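Vonano Jewelry Sorting Set
Data card and README, version 2
Last edited 04/02/2023 by Sawsan Matar

Summary

Vonano is a set of 3,258 episodes of people handling small jewelry with a pair of hand-held grippers. The grippers record what a robot would need in order to repeat the motion: wrist-view video, gripper opening, and the pose of each hand over time. No robot arm was used during recording. The set was built to test one question, which is how much a policy trained on thin, flexible and shiny objects gains from seeing both hands instead of one.

This card covers what is in the set, how it was collected, how we labeled it, what we found with our own baseline, and what we already know is wrong with it. If you only want to load the data, skip to Files and Loading.

Why jewelry

Most of our earlier work at Lavar was on cups, boxes and folded cloth. Those tasks stopped telling us much. A policy that is a little off on a cup still picks up the cup. With a fine chain, being a little off means that the fingers close on air, or on the cloth under the chain, or on two strands out of five. Jewelry also gives trouble to depth sensors and to trackers that depend on texture, so we expected it to show weak spots quickly.

The items are ordinary costume pieces: chains, bracelets, hoop earrings, beads, a watch. They are laid out on soft household surfaces such as bedding. We kept the surfaces soft on purpose. On a hard table a finger tip can slide under a piece. On satin the cloth gives way and comes up with it, and the operator has to deal with that.

The task

Each episode is one instruction from a list of 26. Most are some form of "put this piece in the tray" or "take this piece out of the tray." Others ask for two pieces to be moved apart, for a chain to be straightened, or for a piece to be handed from one gripper to the other. The start layout is set by hand and is different each time. Pieces may start in the tray, on the cloth, or some in each place.

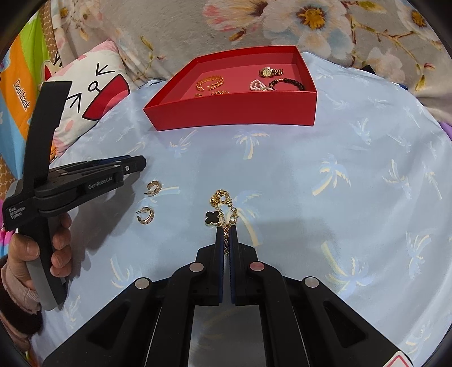

Operators were told to work at their own speed and to fix mistakes instead of stopping. If a chain slipped, they picked it up again and the episode went on. We think these recoveries are the most useful part of the set, and they are marked in the labels. An episode ends when the operator opens both grippers and holds still.

Chains were the slowest items by a wide margin. A bracelet with a charm is easier than a plain one, as the charm gives the fingers something stiff to close on. Several operators worked this out early and began to go for the charm or the clasp first. You will see that habit in the data, and a policy trained on it will copy the habit. We have not tried to balance it out.

Collection

Recording was done over a few weeks, ending in February. Operators worked in furnished rooms at 4 sites, each with its own bedding, cushions and light. Room light was left as it was. There are episodes with strong highlights on the sheet and episodes that are fairly dim.

Every session began with the same steps:

1. Wipe the finger pads and both camera lenses.
2. Open and close each gripper fully so the opening reading can be zeroed.
3. Touch the finger tips of the two grippers together and hold. We use this to line up the left and right poses.
4. Lay out the pieces from the session sheet.
5. Read the instruction aloud, then start.

Step 3 matters most. If the touch is sloppy, the two hand poses will not agree for the whole session. We threw out sessions where the error was large, but small errors remain, and the size of the error is stored with each session so that you can set your own limit.

Labels

Labels are at the segment level. Each episode is cut into reach, close, lift, carry, release and recover. There is also a "hold" segment for the hand that is not moving, which turned out to be common. In many episodes one gripper keeps still near the work while the other does the picking.

Two people labeled every episode separately. Where they disagreed on a boundary by more than a few frames, a third person chose. The hardest boundary is close to lift on a chain. The fingers are shut, the hand is going up, and the chain is still partly on the cloth. Our rule is that lift starts when the first part of the piece leaves the surface. We do not wait for the last strand.

Each segment also carries a contact flag (none, piece, surface, both). "Both" means the fingers have the piece and a pinch of cloth or tray wall along with it. This flag was set by eye from the wrist video, and it is the least reliable field in the set. 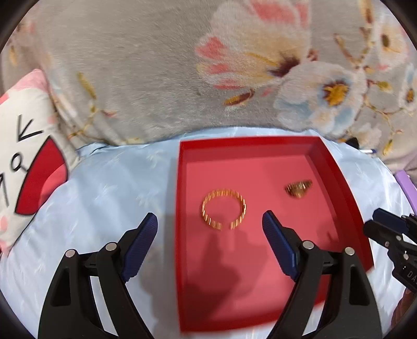
Taking a piece out of a tray is its own problem. The wall limits the angle the fingers can come in at, and a low approach hits it before the tips get near the piece. Operators dealt with this in two ways. Some came straight down from above with the fingers wide open. Others nudged the piece toward the middle first and then closed on it. Both are kept and the method is recorded in the field "approach_type," with values "top" and "nudge."

Baseline result

We trained the same policy twice, once on the right wrist view alone and once on both wrist views. Everything else was kept the same, including the number of training steps. Tests were run on a two-arm setup at our Grendale lab with pieces that do not appear in training.

Both versions did well on stiff pieces. There was little to choose between them on hoops, the watch, or thick bangles. The gap opened up on fine chains and on anything lying against a tray wall. The version with both views missed less often and, more to the point, tried again after a miss. The single-view version tended to carry on with closed, empty fingers as if it had the piece.

We looked at whether this was only down to having more pixels. To check, we fed the two-view version a second copy of the right view in place of the left. It fell back to the level of the single-view version. So the gain seems to come from the other angle on the finger tips. We have not tested a fixed overhead camera and cannot say if it would do as well.

One result we did not expect: removing all episodes with a "recover" segment made training smoother and the final policy worse on every kind of piece. If you filter the set for clean runs, please keep this in mind.

Files and Loading

Each episode is one folder. Inside you will find:

left.mp4 - left wrist video
right.mp4 - right wrist video
pose.csv - time, position and rotation for both grippers
grip.csv - time and opening for both grippers
labels.json - instruction, segments, contact flags, approach_type
session.json - site code, operator code, touch error

Times in all files share one clock and are given in seconds from the start of the episode. Positions are in meters. The opening runs from 0 (closed) to 1 (fully open). Video is stored as recorded, with lens curvature left in. The lens values are in the top-level folder if you want to flatten it, but our baseline was trained on the curved video.

The train and test split is by site and by piece. Do not make your own split by random episode. Episodes from one session look very much alike and your test score will come out too high.

Known problems

- Motion blur. Fast wrist turns blur small pieces, sometimes for the full length of a reach.
- Reflections. Shiny links change appearance from frame to frame. Our tracker lost them often, so no piece tracks are included.
- Right-hand bias. Most picking is done with the right gripper. We asked some operators to switch and they went back to the right after a few episodes.
- Opening drift. On long sessions the opening reading can creep, so that a fully closed gripper no longer reads 0. Use the Rutkowska correction script in the tools folder if this affects you.
- People. Hands and sleeves appear in many videos. Faces should not. If you find one, send the episode number and we will remove it.

Use

The set is meant for research on grasping, two-handed handling and recovery from failed grasps. It is a poor fit for work on recognizing or valuing jewelry, as the same pieces come back in many episodes. We made no record of metal or stone type.

Operators were paid by the hour, agreed in writing to the release of the recordings, and can ask for their episodes to be taken down. When that happens the version number goes up and the removed episodes are listed in CHANGES.

Questions and corrections go to Sawsan Matar through the issues page. Please include the episode number and the version you are using.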